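Sort out your chopstick caddy in one go
Posted by Trinidad Salazar

I love this little job! It needs no shopping, it fits in while the kettle boils, and dinner is easier that same night.

What you need: your utensil caddy (any sort with a divider will do), a round basket, a tea towel and a clear table.

Step 1. Take stock
Carry the caddy to the table, where the light is better, and have a proper look at what's living in it.
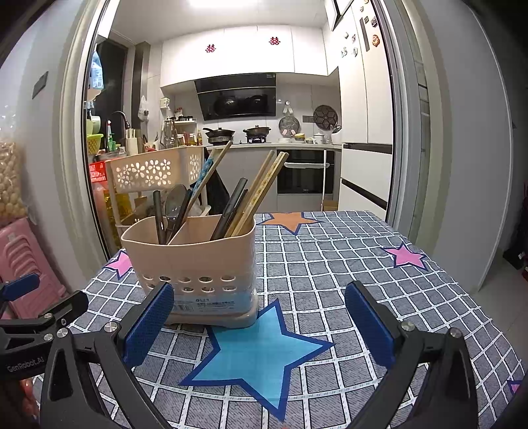

Ours tends to fill up with takeaway chopsticks by May every year. If you find singles with no partner, put them to one side for now.

Step 2. Pull out the chopsticks
Lift them out a few at a time and lay them flat on the cloth – patterned pairs are easy to match, plain wooden ones take more patience.

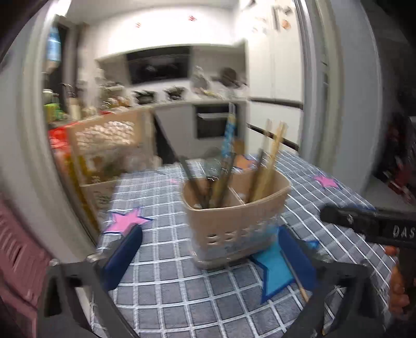 Run your thumb along each one as you go. Anything rough, split or furry at the tip goes in the compost. Wash the keepers in hot soapy water and dry them well.

Step 3. Give the long things a home
Spatulas and big spoons go at the back, handles down, so you can grab the right one mid stir-fry. 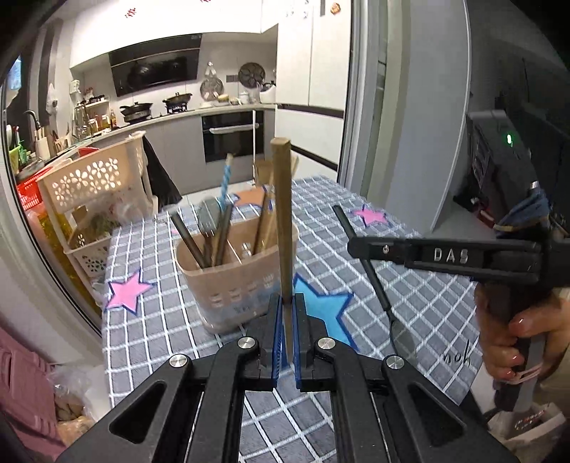

Wipe the bottom of the caddy before you load it up again. Crumbs love those corners! A drop of vinegar on the tea towel shifts the grey ring.

Step 4. Set up a table basket
Everyday chopsticks and soup spoons can go in the round basket, ready to carry out at mealtimes. I'm hooked on this one.

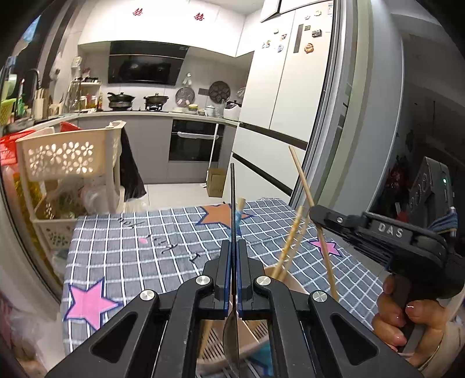 Step 5. Keep it going
Every 3 weeks, tip both out and start again from Step 1. It's much quicker the second time.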